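Melolero Workshop Presents Home-Built Hand-Held Gripper

SKIRNGATE, 2024-11-01. The shared workshop Melolero announces today that its members have finished the second version of a hand-held gripper, and that all drawings for it are now free to download. The tool was built in the evenings, partly in the workshop and partly in the homes of the members.

The project, named Clerport, began in February, when Idun Ekström and Gyula Pap wished to study how a gripper takes hold of ordinary household things. A person carries the tool by hand and moves it to the object. In this way the builders can test the shape of the jaws before they spend money on a complete robot arm.

"We did not have a laboratory, so we used the rooms we had," says Idun Ekström. "A bed is a difficult place for a gripper. The surface is soft, and the things on it do not stand straight."

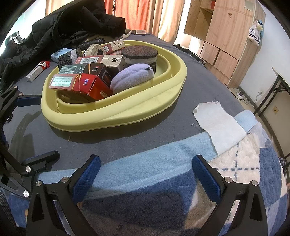 The Clerport gripper with its jaws open over a fleece blanket. The blue finger pads have a fine diamond pattern. Behind them is a foam tray with cigarette packs, sponges and a plush pad.

The finger pads took the most time. The first pads were smooth, and thin boxes slipped out of them too easily. Gyula Pap drew a new pad with a textured surface, and the group repeated the same series of 200 grips with it. The new pads held the object in 287 grips out of the 300 made so far, when the 100 additional grips with small boxes are included.

The pads are fixed with ordinary screws, and a worn pad can be changed at the kitchen table. Parts for one gripper cost 92 euros, without the printing.

"Many of our members never built a machine before," says Hedvig Sundqvist, chair of Melolero. "They learned to measure, to make a mistake and to print the part again. For us this is a good result also."

The next work is a lighter body, which Soudabeh Akbari is now drawing. Persons who wish to build their own gripper can borrow tools at Melolero during the open evenings. No membership is required for the first visit.

Press contact: Maj-Britt Boström, Melolero, Skirngate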